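### 4.2 Moving the morning programme to podcast

The Gosstead station began to put its morning talk programme online in September. Before this, a listener who missed the live hour had no way to hear it again. The station used the Skallon service, which makes a separate feed for each presenter. We followed six presenters and compared the length of their live talk with the length of the published episode.

In most cases the episode was shorter. Music was removed for licence reasons, and the weather and traffic were also cut. Two presenters kept the phone calls from listeners and the other four removed them. The station gave no written rule on this point, so each presenter decided alone.

**Figure 3.** Red basket with a green pear, on a white platform.
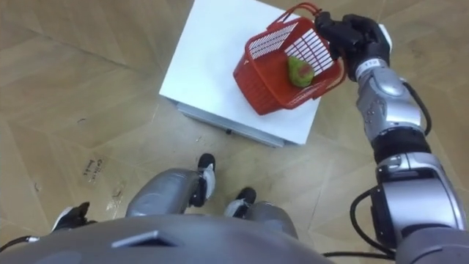 One presenter told us that the calls were the heart of the programme, and that an episode without them sounded like a person talking to a wall. The same presenter admitted that callers were not always told their words would stay online, and that this was a worry.

We consider this a question of consent. A caller to live radio expects to be heard once, by people in the same district. At Sowerby, where we carried out a smaller study, the producer reads a short notice to each caller before the call goes on air. In our nine weeks of listening there, only two callers refused. The notice takes 11 seconds to read.

**Figure 4.** White cabinet with a broad flat top, an open shelf and a drawer front. 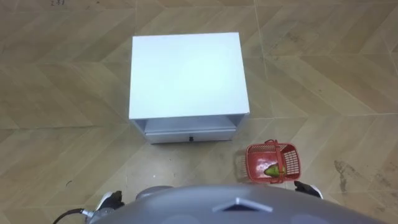 The Sowerby notice could be used at Gosstead with small changes, but it would need a producer at the telephone, and the early programme has none. A recorded notice is possible. We did not test one before our fieldwork closed in December 2024, and we cannot say if callers would listen to it with the same attention.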